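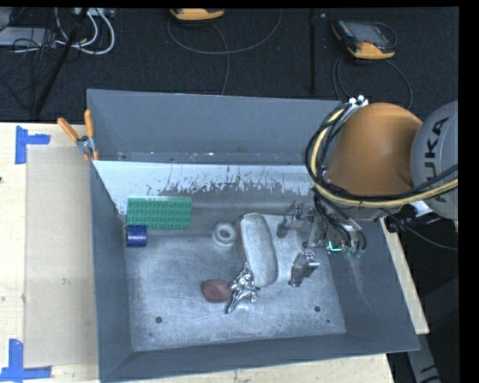 Tirkano Families' Association, Land and Water Group

The second winter in Tirkano

In my last post I stopped at the moment when we had the papers for the land and no water to put on it. Some readers wrote to me that this was a bad place to stop. I agree, but it was late and my mother was calling me to eat. So I continue now from there.

For those who did not read the first part: my parents came to Tirkano with other families from the coast, when the old Ezzat farm was divided and sold in small pieces. Our piece was 12 acres on the north side, between the dry river and the road to Hureo. The people who bought near the road paid more and had better soil. The people on the north side had stones. My father liked to say that he bought the stones and the seller gave him the land as a gift.

The first winter we lived in one room of the old packing house together with the family of Ayman Kabbaj. I was a child and for me it was a very good time. We slept under the shelves where they used to dry the figs, and there was still the smell of figs in the boards. For my mother it was not a good time. She had left a house with a kitchen and a window on the street, and now she was cooking on the floor behind a curtain, and on the other side of the curtain was Mrs. Kabbaj, also cooking. They were polite to each other for the whole winter. After that they did not visit each other for a long time, and later they became close friends, and I never heard the reason for one or the other.

The water

The Ezzat farm had one big well, and it was on the part that nobody could sell, next to the packing house. The contract said that all the buyers had "customary use" of it. I have a copy of this contract in front of me now. It is typed with a very tired ribbon and the words "customary use" are underlined in pencil, I believe by my father. Nobody knew what was the custom. Under the old owner there was only one farm, so the custom was that the owner took all the water.

The first summer people took water when they wanted. Those who lived close took more, and those with many sons took more again. Our field was at the end of the ditch. By the time the water arrived to us it was mostly a wet line in the dust. My father went up at night with a lamp to look where it was going, and he found that it was going to everybody.

There was an argument at the well in June which I remember only by the voices. Nobody was hit, but a shovel was thrown in the ditch and it was a good shovel and it was never found. After this the men decided that they must have a rule, and for making the rule they sent for Latifa Mahrous.

I want to write about her with care, because her grandchildren read this page and because she is the person I most often get asked about. She was not from our group. She was born on the Ezzat farm, where her father had worked for the old owner, and when the land was sold she stayed in her house, on a corner that was hers by an older paper. She knew all the ditches. She also knew how to read the well. In the morning she put down a cord with knots and she could tell from the wet knots how long one could pump before it turned to mud.

Her system was like this. The water day was cut in turns, and the length of the turn depended on the size of the land, but the order of the turns moved. If you had the first turn this week, you had the last one the next week, and then you climbed back up. In this way every family had the night turn at some time, and every family lost some water in the dry ditch at some time, which made people interested in repairing the ditch. Before, only the families at the end were interested.

She measured the turns with a kitchen clock. My mother told me that in the beginning the men wanted to use a watch of one of them, and Latifa Mahrous asked whose watch, and after this it was the kitchen clock. It sat on the wall of the well in a tin for tea, so that the spray would not reach it.

I have her first notebook, lent to me by the family. It has 72 pages and it covers the first two years. The entries are short. The name of the family, the start, the end, and sometimes a word: "mud," "goat," "ditch broken," "came late." One entry for us says "child sent." That child was me. I had to stand next to our gate in the dark and open it when I heard the water, and I was very afraid because water in a dry ditch at night does not sound like water. It sounds like something that walks through leaves.

The trees

In the second winter the agent from Flimon came. Flimon was the nursery in Hureo where everybody bought young trees, and the agent was a man in a long coat who drank tea in every house and said in every house the same thing, that almonds were the future. He offered us 2,000 young almond trees for the whole group, to be paid over the next harvests. There were no harvests yet, so this seemed a comfortable price.

My father was in favor. Ayman Kabbaj was against. He had worked with almonds when he was young, in his uncle's place, and he said that on the low land the flowers would freeze. He said it two times in the meeting, then he sat down and did not say it again. He was a man who disliked to repeat himself, and I think that if he had been a little more annoying we would have saved a lot of money.

We planted the trees. I say "we," although I mainly carried string. You stretch the string between two sticks and there is a rag tied at each place where a tree has to go. The ground on our side had to be opened with an iron bar. Neighbors from the road side, where the soil was soft, finished early and came to help us, and my mother cooked for them lentils with so much cumin that I still think of planting when I smell it. I planted one tree completely alone. It was crooked, and my father let it stay crooked.

On the low land the flowers froze, as Mr. Kabbaj had said, in the third spring and again in the fourth. On the north side, which is higher, they did not freeze. It was strange for us to be suddenly the lucky ones. My father took no pleasure in it, or he hid it well. He went down to the road side with the others and helped to light the fires of straw between the rows, and he came home black in the face with his eyes running. The fires did not help much.

Some families on the low land pulled out their trees and went to onions and later to alfalfa. They still had to pay Flimon. The man in the long coat did not come for tea in that period. A younger man came, on a motorcycle, with a list.

What is there now

I visited in spring with my sister. The packing house has lost its roof on the side where we slept, and there are pigeons. The big well is closed with a concrete lid, and the water comes by pipe from a deeper one that was drilled up the hill. You can still walk in the ditch. My sister is taller than the wall of it now and she was disappointed, she remembered a canyon.

Our land is rented to a cousin of the Kabbaj family, who keeps it better than I would. The stones my father took out of the field are still in a long pile along the edge, and there are lizards in it and a very old fig that nobody planted. The crooked almond is alive. Half of it is dead wood, but the other half had set fruit, and we ate some of them green with salt, sitting on the pile.

I asked the cousin if there is still somebody who keeps a book for the water. He showed me his telephone. All of the turns are in a message group. I read some of it while he was making tea, and people write the start, the end, and sometimes "mud," and the other day somebody wrote "goat."

Corrections and small matters

In the first part I wrote that the road to Hureo was paved when we arrived. Two readers told me it was gravel until later, and they are right. I was confusing it with the bridge.

I am still looking for any picture of the packing house from before the sale, with the fig shelves inside if possible. Also for the name of the schoolteacher who lived in the room above the store and had a bad leg. My sister says he played the mandolin and I say it was another man.

If your family was in the low land, I would like very much to hear from you about the years of the frost. I only know them from our side of the ditch, and my father told these things in few words. You can leave a message under this post. I read them all, but I answer slowly, because I check my spelling.

Next time I will write about the school, and the wedding where the generator stopped.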